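Fewer demonstrations, better kept

Our group at Kerkwood logged 492 manipulation episodes in February and retained 77. The usual response to that ratio is to record more. I favour labelling the discards.

Fruit and eggs are useful test objects: grasp force has a narrow margin, and errors get recorded along with everything else.
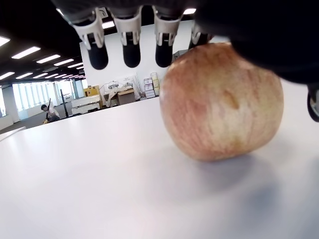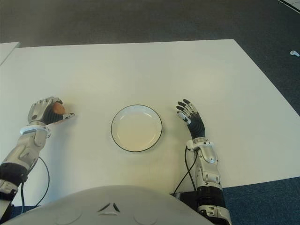 A rejected episode still carries joint positions, timing and operator corrections. The Varela format drops all three at export. Adding a failure code takes around 16 seconds per episode, and I would sooner pay that labour than enlarge the catalogue again.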